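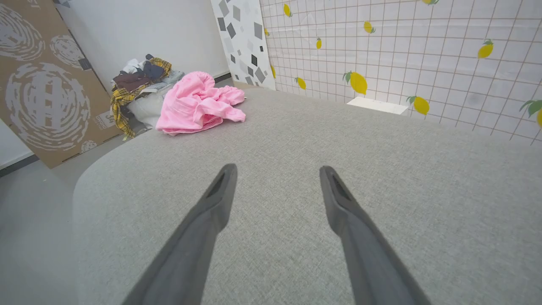
Page last changed: September, for Grevari recorder 3,000-episode storage update

4.2 Recording cloth episodes

Now for the fun part! By this point both arms are homed and the wrist views are showing up in Grevari. If either view is black, go back to 4.1 before you touch anything else.

1. Open a new set and name it after the task, then the site, as in "cloth-princombe". Lower case, no spaces.

2. Set the episode limit to 50. You can raise it later, but a set can't be split once it has been uploaded to Quansah.

3. Put one garment on the work surface and keep the others off to the side. Drop it from a little height and leave it the way it lands – crumpled is great, and a sleeve sticking out is even better.

4. Hold both leader handles in the start pose, fingers open, and press the left pedal. Wait for the tone.

5. Take hold of the cloth with whichever arm is closer. Move at the speed you'd like the robot to move, because it will copy your pauses too.

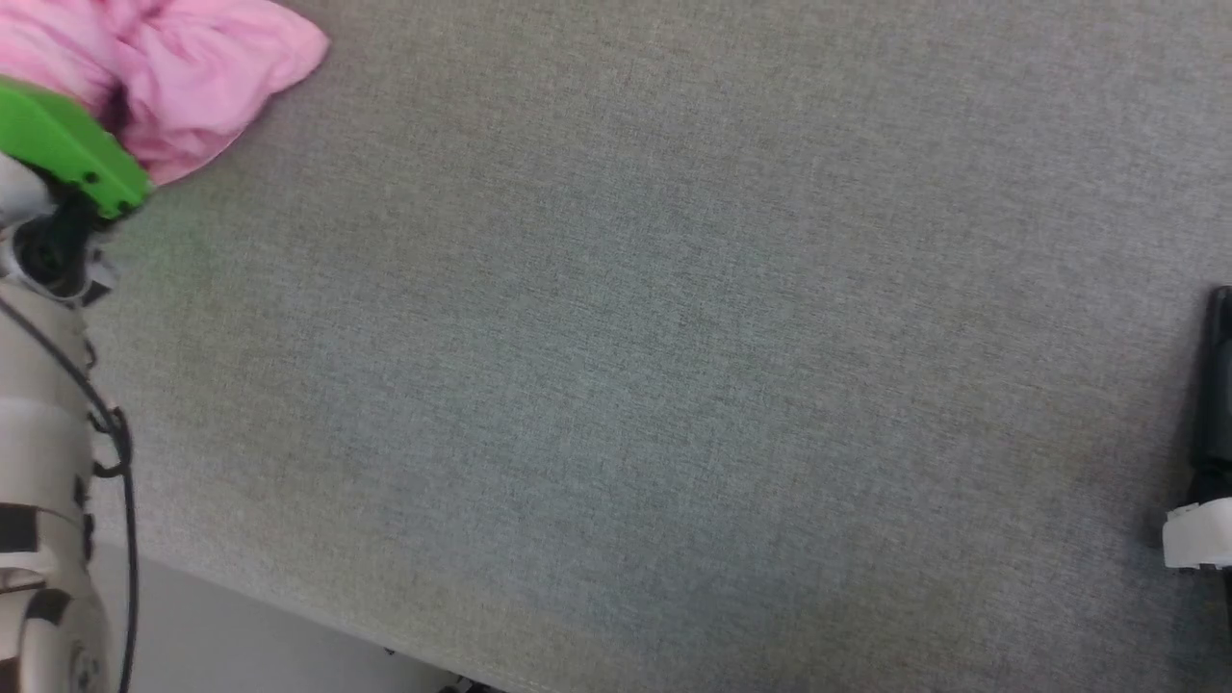

Selorm Essien adds that new operators nearly always squeeze too soon, and suggests letting the fingertips touch the surface beside the cloth first, then closing slowly so that a fold rises between them. "If you only catch the top layer, keep going. Open, back off, try again, and keep the episode. The model needs to see a recovery."

6. Press the right pedal to end the episode. Tag it "clean", "recovered" or "dropped". Please do use all three tags!

7. Return both arms to the start pose and reset the cloth. Change its position and its folds every time.

CAUTION: Keep your hands off the work surface while the pedal light is green. The arms follow the leader handles with no delay, and bumping a handle with your elbow counts as moving it.

Note: Dropped episodes stay in the set. Grullel filters them at training time, so deleting them by hand just loses good material.

4.3 Recording empty-surface episodes

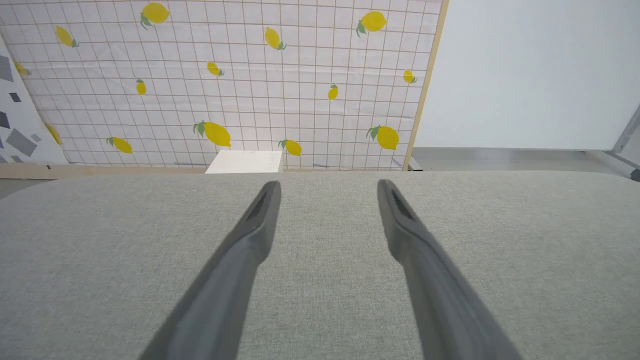

Empty-surface episodes teach the policy when to stop, and they take hardly any time to record. Make five for each set, with the arms in the start pose and then in a slow sweep from side to side. Clear the fabric completely but leave the background alone. The lemon-print board stays up behind the far edge for these, fingers wide open in front of it, so that a bare surface is the thing the policy learns from and a new backdrop doesn't sneak in as a clue. Tag them "empty".

If the counter reads 55 when you finish, the set is complete and you can go on to 4.4, Uploading.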